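## 4.2 Mattiertes Glas als Raumgrenze im bewohnten Innenraum

Wer sich länger mit Trennwänden und Verglasungen in Wohnungen beschäftigt, lernt die mattierte Scheibe mit der Zeit beinahe liebevoll zu betrachten, denn sie gibt vom Raum dahinter wenig preis und lässt doch erstaunlich viel Licht durch.

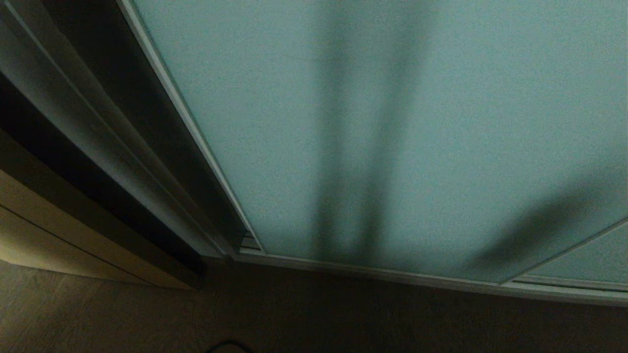
**Abb. 7:** Mattierte Scheibe mit hellem Metallrahmen und unterer Profilschiene; auf der Fläche zeichnen sich weiche Schatten ohne scharfen Umriss ab.

In den 60 Haushalten der Teilstudie Rantala baten wir die Bewohnerinnen und Bewohner, uns in Ruhe zu erzählen, wie sie mit solchen Flächen leben. Von den 171 Äußerungen, die Anneli Saarinen und Jarmo Tikkanen anschließend verschlagwortet haben, betrifft ein großer Teil die Schatten. Man erkenne, so der wiederkehrende Gedanke, dass da etwas sei, ohne sagen zu können, was. Abb. 7 macht diese Unschärfe recht gut nachvollziehbar: Die beiden senkrechten Bänder sind oben noch durch einen helleren Streifen getrennt und laufen nach unten zu einer einzigen dunkleren Masse zusammen, und auch der breite, schräge Schatten rechts verliert sich an seinen Rändern. Welche Gegenstände oder Personen solche Schatten werfen, lässt sich aus der Form allein nicht ableiten, und wir haben auf entsprechende Zuordnungen in der Auswertung durchgehend verzichtet.

Ein zweiter Punkt, der uns anfangs — das sei gern zugegeben — weniger wichtig erschien, betrifft die Farbe. Der kühle, bläuliche Ton der Scheibe wurde in 20 Haushalten von selbst angesprochen, meist im Zusammenhang mit dem Morgenlicht und einige Male mit dem Wunsch nach einer wärmeren Lampe. Soo-ah Kong hat dafür im Leitfaden die Kategorie »Lichtstimmung« ergänzt, die in der Vorstudie vom November noch fehlte (vgl. Abschnitt 3.1).

Schließlich kamen viele Gespräche auf den Rahmen und die untere Schiene, deren erhöhte Kanten beim Putzen offenbar mehr Geduld verlangen als das Glas selbst. Diese Aussagen behandeln wir gemeinsam mit den übrigen Pflegefragen in Abschnitt 4.3.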